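## 4. Placing the bin and filling it with blocks

Please read this section to the end before you start. It was revised on August 2, 2022 by Mwajuma Nyanda.

1. Clear the tabletop and wipe it with a dry cloth. Small crumbs under the bin make it rock.
2. Put the gray metal bin in the middle of the table with the open side up. Hold it by the outside of the walls, with one hand on each side.
3. Press on each corner, one after another. If the bin moves, shift it a little and press again.
4. Look at the bottom from above. The round holes must stay open. Do not cover them with tape or paper.
5. Take the red and the dark green blocks from the Drasta box. Put them in by hand, at low height. Do not pour them.
6. Let the blocks lie as they fall. They may cross or touch each other, and one may lie alone near a wall.

**Caution:** The rim of the bin can be sharp after long use. Wear thin gloves when you carry it.

**Note:** Scratches and small scuffs on the metal are normal and do not need repair. A dent in the bottom is a different matter, and the bin should then be exchanged. Order a new one from Khaemba with part number 802.

### 4.1 After use

1. Take out all blocks and check also the corners on the far side.
2. Put back the blocks in the box, red and green together.
3. Wipe the inner walls from the top down. Do not use steel wool.
4. Write your name in the bin log. If a block is broken, tell Mwangi Laizer on the same day.
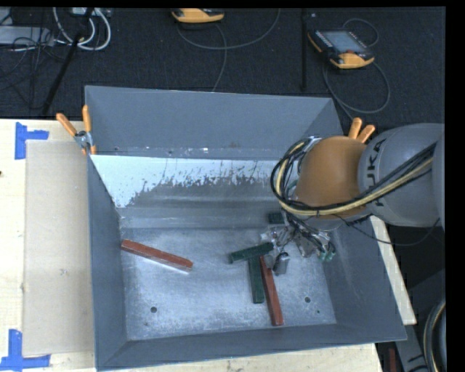
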